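3.2 Glare on wrapped cartons

Glossy packaging turned out to be the most rewarding part of the Branbridge survey. Figure 1 gives a good case, a tall white box with wavy white streaks of reflected light down one face. 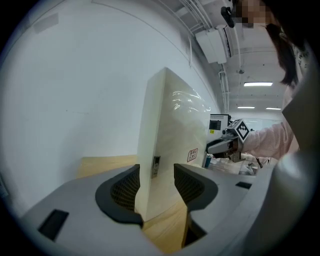

Figure 1. Upright white box on a light wooden tabletop, with reflections on the right face.

3.3 Reading small labels under shop lighting

We asked 200 shoppers at the Hanrahan store in Traltdale to read the price and the best-before date on cartons set out at two light levels, 1000 lux and 2000 lux. The results delighted us! Brighter light helped on matte card, just as Hegarty's June pilot had hinted, but on shiny card many people read more slowly at 2000 lux and kept tilting the carton to find a clear angle (older shoppers were especially good at this). Print size mattered less than we had guessed. We then repeated the task with the Plekora shelf lamp, which lights the carton from the side, and reading times on shiny card dropped back to the level we saw at 1000 lux. Section 4 takes up lamp angle in detail.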